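Setting up your desk kit
27/07/2025

4. Clear yourself a table before you start. I do mine on the big wooden one, with the laptop shut and pushed over to the left, and I lay all the small bits out where I can see them (they love to roll off!).

5. Keep the wrapped pieces wrapped for now. You won't want them until step 9.
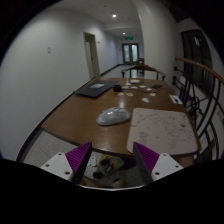
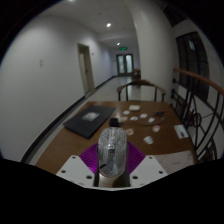

Swati, set-up guides, Bilar

6. Put the little pieces in a row, whites together, and check them against the card. If you're short, have a feel in the bottom of the bag before you ring us – I've done that one myself.

Note: leave the laptop closed until step 11.

7. Run the cable along the table, well away from the edge, and leave 20 cm of slack at the plug end.

Caution: don't stand a mug anywhere near the adapter, and don't cut plastic wrap with a knife on a polished top. I use nail scissors.

8. Pull up a chair and plug in.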